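4.2 Simulated bedroom task

The second half of the project moved from the bench rig to simulation. The department owns a single arm, which is shared with two other modules, and bookings in January had already been taken up by the final-year groups. Each student team was therefore given the same simulated bedroom, the same arm model and a fixed set of household objects, and was asked to write a controller that could lift a named object and set it down at a target pose without disturbing its neighbours.

The room was built by Gavalas and Simões from freely available furniture meshes. It was kept deliberately cluttered. Earlier versions placed the objects on a bare plane, and students tended to tune their approach heights to that plane. Furniture at several heights, together with a wall close to the working area, made such tuning less useful and forced the teams to treat collision checking as part of the task.

Objects were chosen to cover a range of grasp difficulties. The vase was the most demanding. Its neck is long and thin and its body is wide, so that a grasp from above has only a small region in which the fingers can close squarely. Once it is held there, most of the mass hangs well below the contact points. Small errors in wrist orientation then produce a visible swing during transfer, and several of the early controllers released the vase while it was still moving.
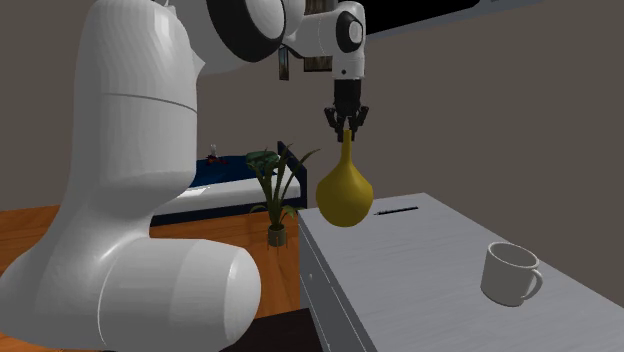
Figure 4. Simulated bedroom task: gripper at the neck of the vase, with pen and mug on the dresser top.

Teams were free to choose their own planner. Two of them, Bestico and Drilport, used sampling-based planning with a hand-written cost on wrist tilt. The third, Endel, interpolated between waypoints recorded by keyboard control and corrected the last part of the path with a simple visual servo loop. All three used the same inverse kinematics library, supplied by the teaching staff, and no team was permitted to alter the friction or mass values of the objects.

Each controller was run for 200 trials. The start pose of the target object was varied at random within a rectangle on the dresser top, and its yaw was drawn uniformly. A trial was counted as a success if the object came to rest upright within 20 mm of the target and no other object had been moved. Trials were stopped early if the arm touched the wall or the furniture.

Drilport gave the best result, with 87 per cent of trials completed. Its failures were mostly late ones: the grasp held, the transfer was smooth, and the vase tipped on release. Moschos traced this to the opening speed of the fingers, which had been left at the library default. When one finger lost contact before the other, the neck was pushed sideways. A slower release removed much of the effect in informal tests, but the change was made after the marking deadline and is not included in the reported figure.

Bestico planned valid paths but often rejected reachable grasps, as its tilt cost had been set too high. The team had tuned this value on the mug, where a tilted grasp is a poor choice anyway, and did not revisit it. Endel behaved differently again. Its recorded waypoints were reliable near the middle of the rectangle and poor towards the edges, where the elbow passed through configurations that had not been recorded. The servo loop could not recover from these, and the arm stopped some nine seconds into the trial in the typical case.

Supervision was light. Chatzigeorgiou held one session each Friday, in which teams replayed failed trials from the log and described the cause before proposing a fix. Raptis, who marked the reports, noted that the written failure analyses were stronger than those from the bench rig. We attribute this to replay. On the bench, a dropped object leaves little evidence – a joint log and whatever the students remember – whereas a simulated trial can be stepped through contact by contact.

The transfer of the Drilport controller to the physical arm is described in Section 4.3.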